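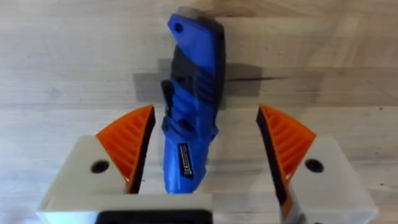 *Wrist camera view of the handheld tool between open fingers. See item 3.*

# Two-Arm Cell: Software Working Group

**Minutes of the meeting held August 7, 2022**
**Place:** Gazi building, lower meeting room
**Chair:** Shafiq Kodikara
**Minutes:** Vasilică Pascu
**Also attending:** one representative each from controls, perception, and the Fundden integration team
**Apologies:** the safety lead, who sent written comments (see item 6)

The meeting opened with a quorum present. The agenda was accepted with one change: the logging question was moved ahead of the planner release at the request of controls.

## 1. Minutes of the previous meeting

The minutes were approved with one correction. Under "Calibration," the text should read that the hand-eye calibration was repeated for both arms. The earlier draft named the left arm only.

## 2. Actions carried over

- Written description of the Clusex state machine: received and placed in the shared folder. Closed.
- Gripper width limits in the configuration file: done for the left arm. The right arm still takes its limits from the old file. Open, with controls.
- Removal of the unused joystick node: not started. The Chair asked that it either be done before the next meeting or be dropped from the list.
- Naming of camera topics: carried over again. Fundden and the perception group still use different names for the wrist streams, and a translation table is in use for now.

## 3. Perception: close-range pose of the handheld tool

Perception reported on the Vevov pose estimator. At normal approach height the estimate of the tool's long axis is stable. Close in, with the fingers open on both sides, the estimate becomes less steady, and the roll angle is the weakest part. Two causes were put forward.

The first is motion blur in the wrist stream. The edges of the housing soften while the arm is still settling, and the estimator gives these images the same weight as sharp ones. Perception proposes a sharpness check that would lower the weight of blurred images without discarding them.

The second is the shadow on the bench top. The segmentation step sometimes joins the darker band to the grip section, which is itself dark and ribbed, and the outline then comes out too wide. Retraining was discussed. The Chair preferred to try a color-based split first, given that the housing is bright blue and the bench is a pale wood.

There was a question from controls about whether the printed label on the tool could serve as a reference for roll. Perception answered that the text is too small to read at this resolution, though the dark rectangle as a whole might be of use. It was agreed to test this on stored images only.

**Decision:** The sharpness check goes into the next Vevov build, switched off by default.

**Action:** Perception to report on the color-based split and on the use of the label outline.

## 4. Controls: waiting for the arm to settle

Controls presented a change to the approach routine. At present the arm reaches the pre-grasp pose and the close command is sent at once. The new routine holds the pose until joint velocity has stayed under the threshold for 80 ms, and only then requests a fresh pose from Vevov. If the threshold is not met within 400 ms, the routine returns to the approach pose and reports a fault to Clusex.

The Fundden representative asked whether the hold would be noticed by operators. Controls did not expect so, but has no measurements from the cell. The figures above come from the simulator.

Vasilică Pascu noted that the fault code chosen is already used by the door switch. Controls will select another.

**Decision:** Accepted for trial on one arm. The second arm stays on the current routine until the trial has been reviewed.

**Action:** Controls to assign a new fault code and update the table in the shared folder.

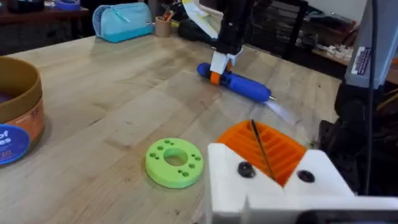

## 5. Planning: shared space and items left on the bench

The planner treats the bench as a flat plane with a list of known objects. Any item missing from the list is not avoided. The group went over what the list should hold for the current setup: the green ring, the cardboard container at the left, the pouch, and the pencil cup. The pouch and the cup have no models. The container has a model of the wrong height, carried over from April.

Planning proposed that unmodeled items be covered by simple boxes drawn from the depth data, each padded by 50 mm. Controls objected that padding of that size around the green ring would block most of the useful paths for the near arm. After discussion it was agreed that the ring, being flat and having an accurate model from its print file, should be exempt and should use its true shape.

The second point concerned the two arms themselves. When one gripper is over the tool, the other arm is at present sent to a fixed parking pose. Shafiq Kodikara asked for this to be replaced by a moving keep-out zone, so that the second arm can remain near the work and its wrist camera can supply a side view. Planning considers this possible with the existing collision code, provided both arms publish their state on the same clock. They do not do so today.

A further remark was made on attached objects. Once the tool is held, its shape should be added to the held-object model, including the metal tip. The current model ends at the housing, and the planner therefore takes the gripped tool to be shorter than it is.

**Decisions:**

1. Padded boxes for unmodeled items, with the green ring exempt.
2. Held-object model to be extended to the end of the tip.
3. Keep-out zone deferred until the clock question is settled.

**Actions:** Planning to correct the height of the container. Controls to bring both arms onto one clock and report the remaining offset.
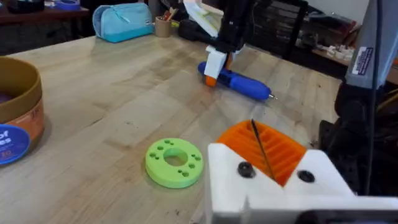
*Bench view from one wrist camera, with the other gripper over the blue tool and the green ring in the near area.*

## 6. Safety comments received in writing

The safety lead's note was read into the record. It asks that the speed limit in the shared space be enforced in the arm controller as well as in the planner, and that the limit be visible on the operator screen. It also asks who may change the limit. The Chair replied that this is restricted to the controls group, and that the permission will be written down.

The request for a controller-level limit was accepted without discussion.

## 7. Logging

Disk use on the cell computer has become a concern. Camera streams from both wrists are stored in full, together with joint states and planner output. Controls asked that joint states be kept at full rate in every case. Perception asked for the same treatment of images during the last part of the approach, where the pose errors in item 3 are found.

The compromise adopted is to keep full-rate images from the pre-grasp pose until the gripper closes, and reduced-rate images otherwise. Fundden will supply the script and will use the topic translation table mentioned in item 2.

**Action:** Fundden to deliver the logging script to the Gazi team for review.

## 8. Clusex release

The release was not approved. The open points are the duplicate fault code (item 4) and the gripper limits for the right arm (item 2). The Chair will approve by e-mail once both are closed, and no further meeting is needed for this purpose. The release notes should state that the settle routine is active on one arm only.

## 9. Other business

Vasilică Pascu asked that stored runs be labeled with the Vevov build number. Agreed.

The date of the next meeting will be sent out with the agenda.

Minutes submitted by V. Pascu. Corrections should be sent to the minute taker before the next meeting.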